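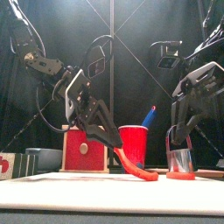
The Redby 2 patch won't install over a Vosden save folder, so move your saves first. My copy sulked until I did. Black curtain, white tabletop, and still more atmosphere than level 2.

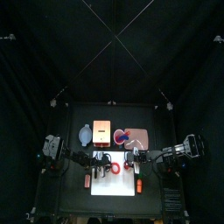 Reading time: 1 min

> Idow crashes at the Choo loading screen.
> Do I have to reinstall everything?

No. Delete the config file and set the texture cache to 2000. Mine was at 50, a bold choice. 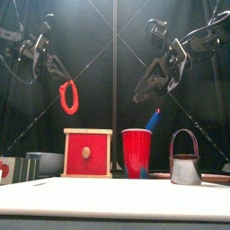 Two arms, one red-orange ring

Saves go back last.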